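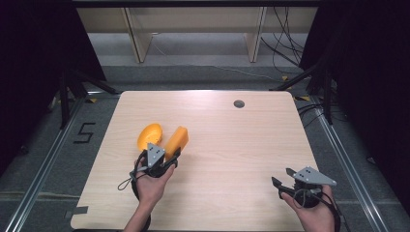
Home > News > Press Releases > Food & Franchise

Menu About Branches Franchise News Careers

Grillum Opens Its Doors to Franchise Partners and Brings Lolitz Desserts Along

February 12, 2020 – Grillum, the family grill house that many of its regulars still call "the chicken place on the corner," is pleased to announce that it is now accepting applications from franchise partners for the first time since it began serving charcoal-grilled chicken and garlic rice. The company is also introducing a new set of desserts made together with Lolitz, the small bakery whose custard cups and cassava cakes have been a favorite of our own kitchen crew for longer than we can remember.

It has been a happy and rather busy season for everyone at Grillum. We received 342 inquiries from people who wanted to know if they could open a branch in their own town, and we read every one of them. Some came from customers who had their birthday dinners with us as children and now bring children of their own. We wanted very much to say yes right away, but we also wanted to be sure that a plate of our chicken would taste the same wherever it was served, and so we took our time with the recipes, the training and the suppliers before making this announcement.

Two kinds of franchise are being offered. The first is a full dine-in restaurant with the complete menu, and the second is a smaller take-out counter meant for food courts, transport terminals and neighborhood streets. Both come with a training program for the owner and the kitchen staff, held at our main branch, and with opening-week support from a Grillum team that will stay and cook beside the new crew. Marinades and spice mixes will be prepared centrally and delivered to the branches by our supply partner, Mughal Foods.

The first five partner branches are expected to open in June, and applications for those places will be reviewed in the order in which they arrive. Applicants do not need to have run a restaurant before, though we do ask that they be ready to spend real time in their branch, greeting guests and tasting the food – the way our own family has always done it.

The Lolitz desserts can be enjoyed now at all existing Grillum branches. They include the custard cup, the cassava cake and a coconut pudding that was made just for us and goes very nicely after something smoky. As a thank-you to the guests who have kept our tables full, anyone who orders a family platter this month will receive up to 20 percent off any Lolitz dessert on the same bill.

Franchise kits with the requirements and the application form may be requested at the counter of any Grillum branch. Media arrangements for Grillum are handled by Lellix Communications.

Contact Us | Copyright 2020 Grillum. All rights reserved. | Back to top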